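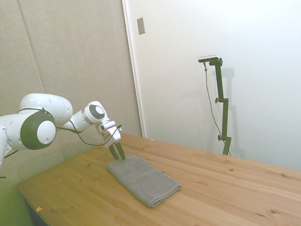

The **Butholm fold** is a way of folding a hand towel or kitchen towel into a long, narrow rectangle, named after the village of Butholm, where it has been the everyday household fold for longer than anyone there cares to remember. It is known in neighboring Trelside as the *long fold*, and many families on both sides of the valley will tell you, quite kindly, that theirs is the proper name.

## Method

The towel is spread flat on a table and smoothed outward from the middle with the palms. One long side is brought in past the center, the other is laid over it, and the whole strip is then doubled lengthwise, so that one side ends up as a plump, rounded edge. A little rumpling on top is perfectly acceptable — terry cloth has a mind of its own, and microfiber is hardly better — and most people simply pat it down and move on to the next one.

Thick bath towels don't take the fold well and are usually rolled instead.

## Storage and use

Long-folded towels are traditionally kept on a shelf with the rounded edge facing out, which makes it easy to draw one from the pile without disturbing its neighbors. In Trelside they are more often laid in a drawer, five to a row.

## History

The earliest known mention is in a Butholm household inventory of 1383, which lists two linen cloths "folded long." Whether this means the same fold is still a matter of friendly disagreement.

## See also

- Napkin folding
- Linen closet
- Trelside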